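Okay, so I've been refreshing the Garkent page since breakfast and we finally have something! The studio has put up a short notice saying a second season of Sevden is in production, and yes, I did yell loud enough to scare the dog.

There's no trailer yet, and no proper date either, only "November" in small grey letters at the bottom. I'll take it. We've waited over 3 years since that cliffhanger on the bridge, and my favourite fan petition was still sitting at 2,877 signatures when I checked last night.

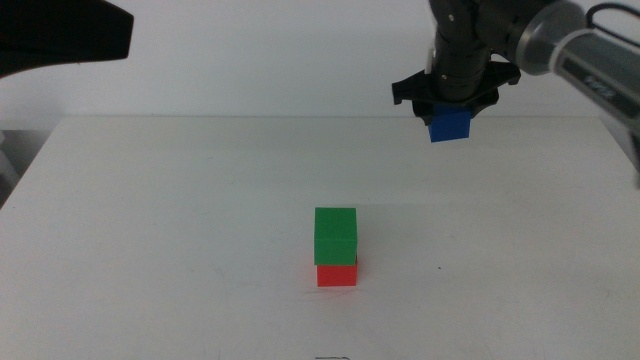 The notice says the new season picks up with the Lungu arc, so anyone who's read the manga knows we're in for tears (volume two wrecked me for a week). I'm a bit worried they'll rush it, though. The first season skipped most of the harbour chapters, and I'd hate to see the same thing happen to the lighthouse festival.

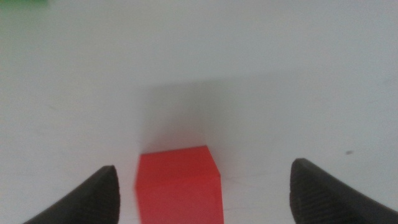 A red cube on a pale tabletop.

As for the opening song, Hero is apparently coming back in a new arrangement, and I'm hoping they keep the slow piano bit at the start. Subs or dub, I don't mind, I'll be watching both! If you spot a cast list before I do, stick it in the comments.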